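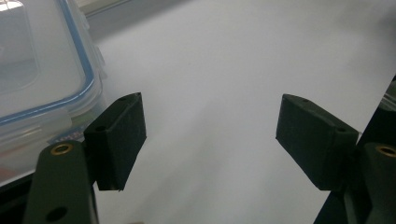
Winter play at the Tomić: your questions

Is it really performed in the dark?
Mostly. The first act has one lamp. After that you get whatever the exit signs give you, and the law says those stay on. We had our doubts too.

The poster says "a lost play of 1627". Is it?
The script carries that date. We have seen a typed copy and no original, so make of that what you will. The Winholm company is sure of it. We would call it an old story with a lot of new lines.

How long does it run?
Two hours, they say. The Tovevstead run went over by 30 minutes on its first night, so don't book a tight train home.

Is there an interval?
One, 12 minutes long. The bar has a single till — order before you go in.
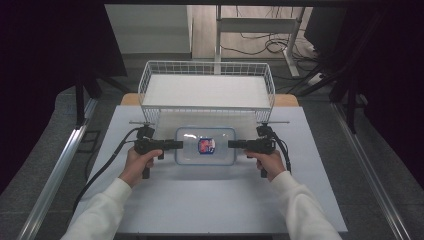
Will I be made to join in?
The company says no. It also says the cast "may invite you to stand". If you would sooner stay put, ask for rows F to K, where they can't easily reach you.

Is it suitable for children?
It is billed as fine for all ages. There is a drowning and a long speech about tax. We'd say 12 and over.

Can I get my money back if I don't like it?
No. You can swap for another night up to 3 days before.

Are you open over Christmas?
The box office in Vesville is shut on 2025-12-25 and opens again the next morning. Online booking stays up, or so we have been promised.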